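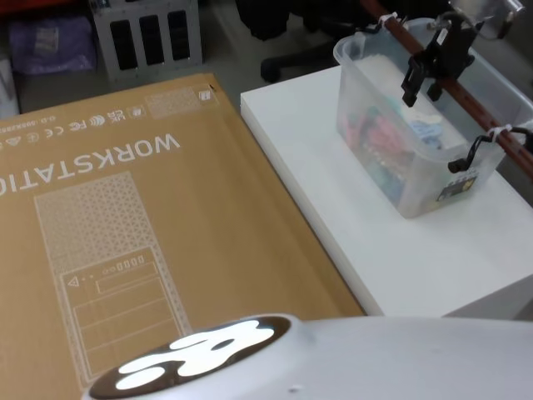

# Teaching by hand, teaching by remote: speaker notes

Slot: 35 minutes, then questions. Clicker is on the lectern. Leave the opening slide up while people sit down.

## 1. Opening (slide 1)

- Name, group, one line on Trelia. Trelia is the software that records demonstrations and replays them. It does not do the learning.
- The opening slide is the view the operator has to work from. Let them look at it for a moment before talking.
- Point out the bin at upper right. The walls are translucent, so colors show through, but the edges of single items are hard to find. The rod runs across the top of it, and part of the clamp assembly hangs down inside.
- Point out the robot's own white casing along the bottom. It hides part of whatever is directly in front of the body.
- The large print on the cardboard box is upside down from this side. Good moment to say that a policy trained on camera input gets all of this too, whether or not it matters to the task.

## 2. Two ways to show a task (slides 2 to 4)

Define terms slowly. Half the room will be from controls and half from machine learning, and they use "demonstration" differently.

**By hand.** The teacher holds the arm and moves it through the task. The motors compensate for gravity and otherwise stay passive. The recorded joint positions are positions the arm has reached, so there is no mapping problem. The drawback is that the teacher's hands and sleeves get into the camera view. They will be missing at run time.

**By remote.** The teacher uses a pair of small leader arms or a headset with controllers. The camera view stays free of the teacher. The cost is delay, weak sense of contact force, and a longer training period for the teacher.

Slide 4 is the table. Do not read it out. Say only that we record both kinds into the same format, with a flag for the source.

## 3. The task (slides 5 to 7)

- Reach into an open bin, take one item, lift it clear of the rim, place it on the platform.
- Success means one item. Two items stuck together count as a failure, and so does touching the rod.
- Reach height over the rim is the number that matters most. In hand teaching, people come in low and from the side. In remote teaching, they come in high and straight down, then stop and hunt for depth.
- Slide 7: overlay of the two path sets. Wait for the animation. It loops once.

If someone asks why soft items: they have no fixed shape, so a stored grasp point is of little use. The teacher has to show a choice each time.

## 4. What we collected (slides 8 to 10)

- 50 demonstrations by hand, 90 by remote. The counts are uneven. Say so before somebody else does.
- Every demonstration starts from the same arm pose. The contents of the bin are shuffled between recordings.
- We threw out recordings where the teacher paused for more than 2 seconds with the gripper closed on nothing. The policy learns those pauses and repeats them.
- Athina Margaritis wrote the trimming rules. They are in the appendix slides, after the references.

Failed grasps followed by a second try were kept. Without them the policy closes on air, lifts, and carries the empty gripper to the drop point.

## 5. Camera placement (slide 11)

The head camera has a wide view and poor depth inside the bin. A wrist camera solves the depth problem and loses the rim. Vollbridge uses wrist only. We use both and mask the wrist view during transit.

Skip this slide if past the halfway mark.

## 6. Delay (slides 12 and 13)

- Slide 12: command sent against command executed. The gap is small in free motion and grows near contact, where teachers slow down and start making corrections.
- Slide 13: same plot after shifting the action labels to match the executed motion. This one change helped more than any change to the network.
- Expect a question from the Rerska people on whether the shift is constant. It is constant within a recording. It is measured again at the start of each one.

## 7. Mixing the two sources (slides 14 to 16)

- Train on remote data first, then add hand-taught data with the teacher's hands masked out.
- The reverse order gave a policy that approached well and released badly. I do not have a good explanation and should not offer one.
- Slide 16 shows the Hämäläinen baseline next to ours. Different gripper, different bin. Mention both before showing the bars.

## 8. Last slide

Contact address and the link to the recording format. Repeat the first question into the microphone; the room has no second one.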